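About Us

Tillero Cleaning. House cleaning, move-outs, small offices. Rindale and the towns right next to it. Family run, still answering our own phone.

Updated 2020-04-07. Hours are a bit different right now, see below.

Rosaura Grajales started the business with a borrowed vacuum and one client, a dentist's office on Sethi Street. Did it evenings after her other job. The dentist told his sister, the sister told her whole building, and that was that. Day job gone by August. The dentist is still a client, same night, same key.

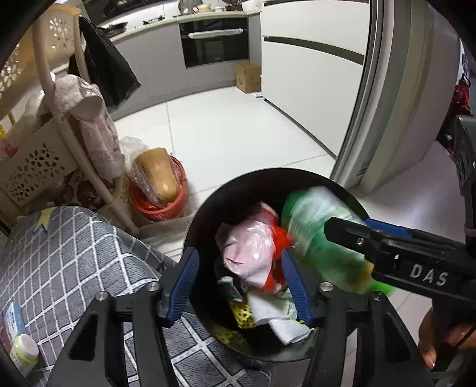
A green bottle on its way into the trash.

Now there are 22 of us. Most part time, most from the neighborhood. Everybody gets trained in a real house with Rosaura standing there, no videos. She will make you redo a baseboard. She has made her own brother redo a baseboard.

What we do: kitchens, bathrooms, floors, dusting, trash out, beds if you leave sheets. Inside of the fridge or oven is extra, please ask ahead so we bring the right stuff. Windows inside only. We don't do ladders over two steps, carpets (call Brarau Carpet Care, they're good and they're next door to us) or anything with mold. 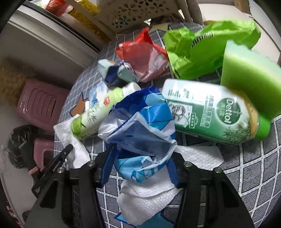 Pricing is by the visit, never by the hour. We come look first, or you walk us through on the phone, and you get a number. That's the number. If it takes us longer thats our problem. First visits cost more than regular ones becuase there's more to do, and we'll tell you how much more before you book.

Same two people every time if we can manage it. People get sick, cars die, so once in a while it's somebody else, and we text you the name the night before.

Do I have to be home?

Most of our clients aren't. Leave a key with the office or give us a door code, and we lock up when we go.
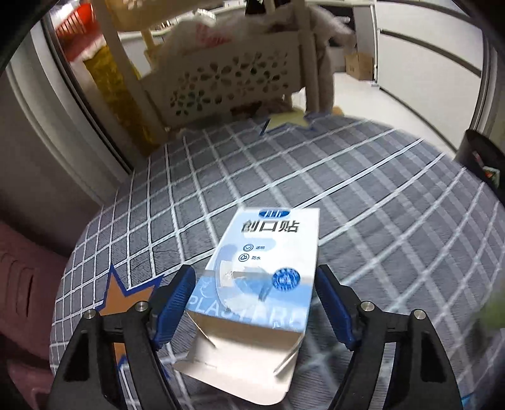
Do you bring your own supplies?

We bring everything except trash bags, and if you want your own products used just leave them on the counter with a note.

Canceling: 48 hours notice and there's no charge. Less than that, half the visit. We're going easy on this for the spring, so just call.
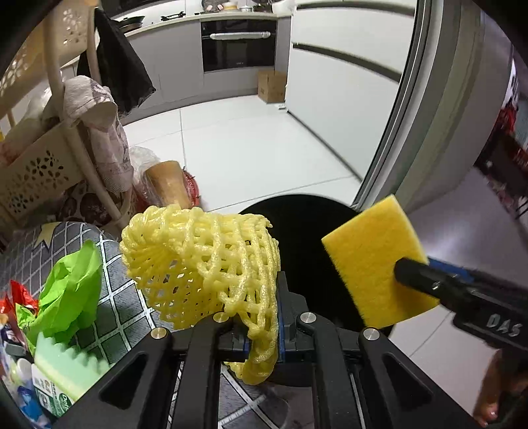 Spring hours. Office phone is on mornings only, leave a message after noon and Rosaura calls back that evening. Offices that are closed can pause as long as they need and keep their slot. Move-outs still happening, empty units only. Gloves and masks on every job, shoes covers too.

Hiring: not this month, but send your name anyway. We keep the list and we do go back to it. No experience is fine. Need your own ride or be on the 20 bus.

Office is upstairs at the Rindale end of Sethi Street, side door, the bell sticks so push hard.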